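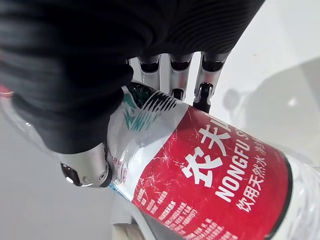
Tevton Street Community Garden
Minutes of the spring meeting, 2020-04-21, held by phone

I took these again, so apologies for my style (you voted for me, remember!). We started five minutes late while people worked out how to mute themselves, and one dog attended throughout.

Last meeting's minutes
Approved, with one fix. I wrote that the rhubarb bed was being moved to the north fence. It's the south fence. The rhubarb would have hated the north fence.

Money
We have $1,526 in the account after paying for the water hookup. I read that out twice and got a small cheer the second time. Plot fees stay where they are for this year, and anyone who's had their hours cut can pay in September instead. Just send me a note, no need to explain.

Plots
All 39 plots are taken, and 5 households are on the waiting list. We talked for a long while about splitting the two double plots by the gate. I'm in favor, and I said so, probably too many times. Others felt it wasn't fair to people who have had theirs for years and put in asparagus, and okay, I do see the point about the asparagus. We agreed to leave it alone until the fall and ask both plot holders what they'd like.

Working while keeping apart
One person or household per row at a time. Bring your own gloves and tools, please, as the shared shed is staying locked for now. The sign-up sheet is online and goes in one-hour slots. Somebody asked if you can stay longer when the next slot is empty and we all said sure.

Seeds and seedlings
The Uveck order is late. They say two more weeks, so if you were counting on those beans, maybe start with what you've got at home. I have far too many tomato seedlings (22 at last look, all on one windowsill) and they are free to good homes! I'll leave them on my porch with a box for used pots.

Compost
Still too wet. We need more dry leaves or torn cardboard in there, and no more whole grapefruit. The lid on the left bin has blown off again and I've put a brick on it.

Hauksdóttir bench
The family has chosen the spot under the pear tree and we're all happy with that. Stestis quoted for the concrete base but can't pour until they're back at work, so no date yet. I'll write to the family this week.

Other business
Rabbits. We ran out of time for rabbits, so they go first on the list next meeting. Also the hose by plot 14 drips, bring a washer if you have one.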